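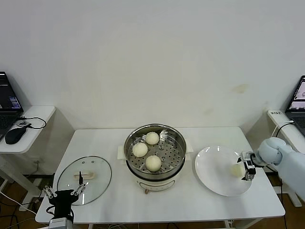 Six months with the Groltlow electric steamer

I have wanted a proper steamer for years, and for years I made do with a colander balanced over a saucepan and a lid that didn't fit either of them. It worked, after a fashion, though the windows ran with water and I once boiled the pan dry during a phone call and had to throw it out. So when my old rice cooker finally gave up I told myself that whatever replaced it had to steam as well, and after far too many evenings reading other people's opinions I ordered the Groltlow.

It came on a Friday, which was lovely timing as I had the whole weekend to play with it!

First impressions

The box was bigger than I'd expected and the pot was smaller, which I think is the right way round. You get the pot, a steel basket with a perforated floor, a glass lid, a measuring cup and a recipe leaflet that has plainly been translated in a hurry (I am still wondering what "restful cabbage" might be). The cord is short. If your sockets are at the back of the worktop you'll be fine, but ours are up by the window and I've had to give the steamer the spot where the toaster used to live. The toaster has not been happy in its new home and neither has anyone looking for it at breakfast.

There's one dial and one switch. I can't tell you how pleased I was about that. My last two gadgets had panels that beeped at me, and one of them had to be told what country it was in before it would cook an egg.

Buns

I'll start with buns because they're the reason I bought it. I use 400 g of plain flour to a batch, with a little sugar, dried yeast and warm milk, and leave the dough in the airing cupboard until it looks puffed up and pleased with itself. They go in on squares of baking paper if the dough is sticky, or straight on to an oiled basket if it isn't, and 20 minutes on the middle setting does a plain bun very nicely.

My early batches wrinkled. I blamed the machine and wrote half of a rather cross email to the shop before I found out that I was whipping the lid off too soon. Switch off, leave the lid alone for a few minutes, then lift it away from you so the drips don't land on the tops. A tea towel tied round the lid helps too, as long as you knot the corners up well out of the way.

Do leave more room between them than you think you need. I didn't, the first time, and we had one large bun with several opinions.

Everything else

Vegetables are very good indeed. Broccoli keeps its colour, carrots taste of carrots, and new potatoes in June with butter and mint made me quite emotional. Fish is fine, though the smell hangs about in the lid seal and I now give it a wipe with lemon juice afterwards. Rice is only so-so. It will do it, in a bowl, but it takes an age and the middle comes out firmer than the edges, so if you eat rice most days I'd keep a separate cooker.

I also tried a treacle sponge in a small basin. The basin only just fitted and I had a job getting it out again with oven gloves on. Worth it, mind you.

Cleaning and niggles

The basket goes in the dishwasher and the pot doesn't. We have very hard water and the bottom of the pot furred up within a month, so I now boil a splash of white vinegar in it every other weekend with the kitchen door shut. The holes in the basket catch bits of dough, and an old toothbrush is the best thing I've found for them.

The water level mark is inside and very faint. I've gone over it in my mind rather than with a pen, but somebody with poorer eyesight than mine would struggle. It switches itself off when dry, I'm glad to say, and given my history that has already earned its keep twice.

How it compares

My sister has the Danadetti, with stacking tiers and a timer, and she can do a whole supper in it at once. It's also enormous and lives in her garage between outings. I looked at the Premolis as well and liked it, but couldn't find anyone selling spare lids, and I know what I'm like with lids.

The Groltlow had 2,385 ratings on the site where I bought mine, and most of the grumbles were about the cord. I'd agree with them. For one or two people who like buns, greens and the odd pudding I'd happily recommend it, and I've got dough rising as I type this, so I'd better go and have a look at it.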